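Soup week, day 4

Sore throat since Monday so everything is soup. Leek, then leek again. Nuala sent her mom's barley recipe, which wants 200 grams of barley — way too much, it drank all the broth and set like cement. Used half the next time. Better.
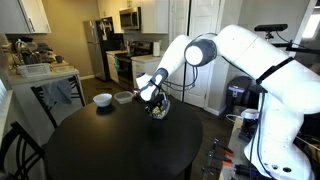

Dark bowl, round black table.

Still no voice. Called in to work by text, if thats a thing. Tea, honey, bad TV. Parvaneh says ginger, lots of it, so tommorow is ginger and carrot. More when I can swallow toast.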